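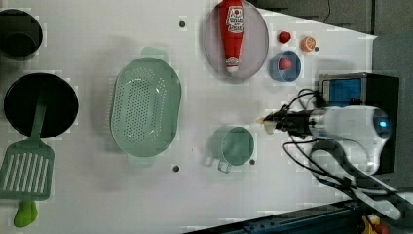

The kitchen table at Pemmont robotics club, with the gripper next to the green measuring cup.

Kitchen tips from the robot table

We've been teaching an arm to tidy up a pretend kitchen at our after-school club for most of a year now, and the funny thing is how much of it has come home with me. When you have to plan every reach for a machine, you start noticing how much reaching you do yourself! So this is a mix: tips for clubs that want to set up a kitchen table of their own, and a few that have changed the way I cook.

Start with fewer things

Our first try had every piece of play food we owned on the table and the arm spent the whole evening bumping into it. Pavithra Shetty, who was in eighth grade then and is now our team captain, cleared the lot and brought things back a few at a time. Six is a good number for a first session. Once the team can pick up and put down all six without a nudge, add the big stuff (pots, pans, colander).

At home I did the same with my counter next to the stove. Salt, oil, one spoon, one board. I put everything else in a cupboard for a week and only took out what I missed.

Handles all go one way

Spatulas and pans are the hardest things to plan for, and most of that is the handle. Pick a direction before the round starts and let everyone know it. Later on you can mix the directions to make it harder, and the team will love you or hate you for it. On a real stove, turn pan handles in over the counter so sleeves don't catch them.

Small things go in bowls

Strawberries roll. So do grapes, eggs, bottle caps and those little plastic peas that come in every play set. Give them a bowl, even a tiny one, and keep the bowl in the same place every time. I now crack eggs next to a bowl and have stopped chasing them, which my husband thinks is hilarious.

Bottles

A bottle on its side is a different job from a bottle standing up, so practice both. Hammad Mughal keeps a page in the club notebook just for bottles: where to grip, how wide to open, how high to lift before moving sideways. For your own fridge, stand the squeeze bottles cap down in an old mug. They don't tip over and the last of the ketchup is ready when you are.

Cloth and soft toys

This is my favorite part! Soft things fold in on themselves as you close on them, and every pick is a bit different from the one before.

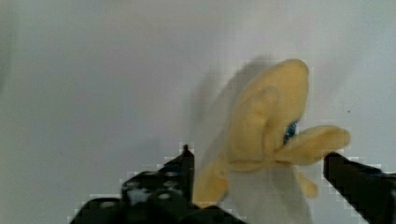
Go for a thick part, close slowly, and lift straight up before you travel. Pinching a thin corner works for a dish towel if you want it to hang flat, but for anything stuffed you'll want a good handful. We logged 59 soft picks in August alone, and the younger kids asked to do more. Same goes for taking wet sweaters out of the sink, by the way: scoop from underneath with both hands so the sleeves don't stretch.

Cables

Leave enough slack for the longest reach, then move the arm through that reach by hand with the power off and watch where the loops go. Anything light and close to a loop will get swept sooner or later. Kettle and mixer cords at home get the same treatment from me now, tied short with a strip of old T-shirt.

Write it down as you go

Baltasar Villanueva reads out the tries and somebody else writes, and they swap at the half hour. We passed 200 tries before the spring open house and have 352 in the book today. Note what was picked up, where it was, and one or two words on how it went. "Slipped, too high" is plenty.

Next up is stacking plates, and if you have a good trick for plates, leave it in the comments and I'll bring it to the club!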